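Flernow open day, can kids try the robot arms?

Taking my two to the Flernow open day at Cudstead on Thu 1 May. Do visitors get a turn on the arms or is it watching only?

Ambrose
We went to the April one. Watching first, then a turn each if you put your name down at the door. There were 35 names ahead of us, so go early. The small white arm is the one kids like. It handles a little green cube, and there's a blue tray on the same table. 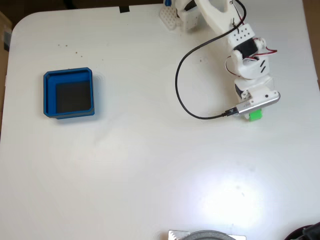
Turns are short and staff stay beside you. Parking is free behind the hall.

plullidstead66
no idea about turns but the cafe shuts at 2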